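3.2 Vessels and worktop

The second part of the study concerns the small vessels that collect at the back of a kitchen worktop during the preparation of dry ingredients, and the order in which they are dealt with when the surface is put straight. The households were recruited through the Ploltero housing scheme, and 27 of them agreed to a second visit in April. All had a speckled grey worktop running straight up to a painted wall, with no tiles or upstand between the two.

Vessels were grouped by form. Cups are narrow, light and easily tipped; bowls are low and stable; basins are wide enough to mix in. Size was not measured, as the earlier Stuma survey had found it a poor guide to how a vessel was used. Figure 1 gives three views of one worktop, with a ribbed translucent cup off the surface in (a) and a pink bowl standing against the wall. 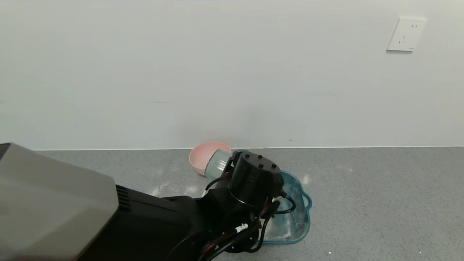

Kinga Takács objected at the review stage that form alone was too coarse a basis for grouping, and that a cup used to scoop flour should be kept apart from a cup used to drink from, whatever its shape. We accept the point in part. Use was recorded where the householder stated it, but it was stated for only 39 vessels, and the groups in Table 2 are therefore still those of form. A finer division would need a longer period in each kitchen.

Residue was scored by eye on a scale from 0 (none) to 7 (inner surface wholly covered). The score refers to the inside of the vessel only. Marks on the worktop were noted separately as present or absent, with their position relative to the nearest vessel. In Figure 1(b) a small pale bowl has a slight tan-beige residue at the bottom of its interior, a case which both scorers placed at the low end of the scale.
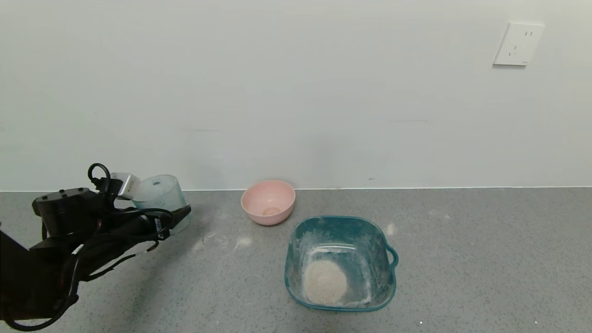
Scores were entered on the Bognár sheet on the day of the visit and were not revised afterwards. Where the two scorers differed by up to 2 points the mean was taken; larger differences were settled by Tamás Rácz, working from the written notes. Translucent vessels gave the most trouble, as residue on the outer face is readily taken for residue on the inner one. Basins were the worst in this respect. The teal basin in Figure 1(c) is streaked with white powder over its interior and walls, and further powder lies on the worktop beside it.
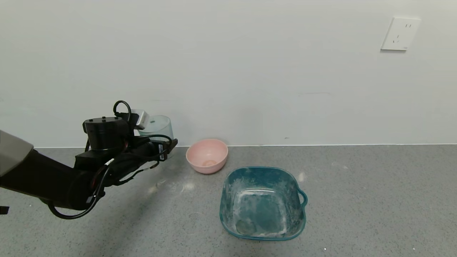
Figure 1. Vessels on a speckled worktop: (a) ribbed cup and pink bowl; (b) cup and bowl; (c) cup, bowl and basin.

Should powder on the worktop be counted towards the score of the nearest vessel? It was left out of the score, on the ground that its source could not be established once several vessels had stood in the same place.

The same rule was applied to the Jiltis kitchens, which are treated in Section 3.3.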